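Haugland Bar Pull, Oil-Rubbed Bronze
Cabinet and drawer hardware / Bar pulls / Dark finishes

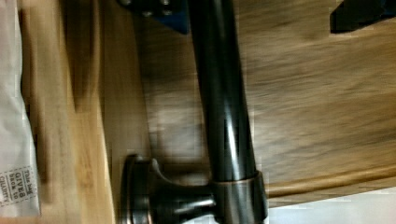
Every hardware company will tell you its bronze pull is "timeless." We have sold enough of them to have doubts. Oil-rubbed bronze was all over kitchens, then it was out, and now customers ask for it again as if it had never left. So we'll skip the timeless part and tell you what you get for your money with the Haugland, including the bits we don't love.

The shape is plain. A round bar runs through a collar at each mounting post, and each post widens into a round base that sits against the wood. The base is the reason we kept this one when we cut the bronze range down last November. Most cheap bar pulls have straight posts that meet the door in a small circle, and the first time somebody yanks on a swollen door that circle digs in. A wider foot spreads the load and hides a slightly sloppy hole, too. It will not hide a very sloppy hole.

About the finish

Very dark, close to black in a dim room, with brown coming through when light hits it. You get coppery edges on the collars and around the rim of the base. Some of our competitors call this "hand-relieved highlighting." We call it copper-colored edges. If you want an even, flat black, buy the Kudero in matte black and save yourself a return.

It is also glossier than people expect. Customers who have only seen old bronze on a front door tend to picture something dull and waxy, and this has a shine that throws bright lines down the bar. Under strip lighting those lines are quite noticeable. Ask for a sample before ordering a kitchen's worth.

Will it wear? Yes. Anyone selling a dark bronze finish that "never changes" is selling you either a thick lacquer or a story. Expect the bar to lighten where hands go and the posts to stay dark. Pirjo Keskinen, who runs our returns desk, has the most complaints from households where one door (the trash pull-out, usually) gets opened ten times as often as the others and ends up looking like it came from a different set. We don't treat that as a defect and the warranty doesn't cover it.

What it goes with

Medium-brown wood with a visible grain is the easy choice. The dark bar stands out enough to find with your eyes and the copper edges pick up the warmth in the wood. On white paint it looks heavier than you think it will. On gray paint we have yet to see it look good, though Margit Boström in our Morkum showroom disagrees and has a gray display to prove her point. Go and look at it. The showroom opens at 9 a.m.

Mixing it with another maker's bronze is a gamble. There is no agreed color called oil-rubbed bronze. We put the Haugland next to the Bomora knob, which is sold under the same finish name, and the Bomora was plainly redder. Across a room you might get away with it. Side by side on one cabinet, no.

Fitting

Two screws, from the back of the door. The ones in the packet suit an ordinary cabinet door and are too short for a false drawer front mounted over a drawer box, so measure the full thickness before you start. Mark both holes from the same edge, use a template, and drill a scrap piece first. Tighten by hand. A power driver will pull the base into soft wood before you notice.

Don't use this as an appliance pull. We get asked every week. A panel-ready refrigerator door needs much more force to open than a cupboard, and this was made for cupboards.

Cleaning

Damp cloth, dry cloth. No vinegar, no metal polish, no scouring pads, whatever the video said. Polish takes the dark layer off and it does not come back.

Details

Item number: 407
Finish: oil-rubbed bronze, gloss
Mounting: through the door, 2 screws supplied
Use: indoor cabinets, drawers and closet doors
Returns: unused, in original packet, within 60 days
Sample: one per household, refunded if returned

Usually ships in 7 working days. Large orders can take longer, and we'd suggest buying one or two spares at the same time, as the color shifts a little between batches.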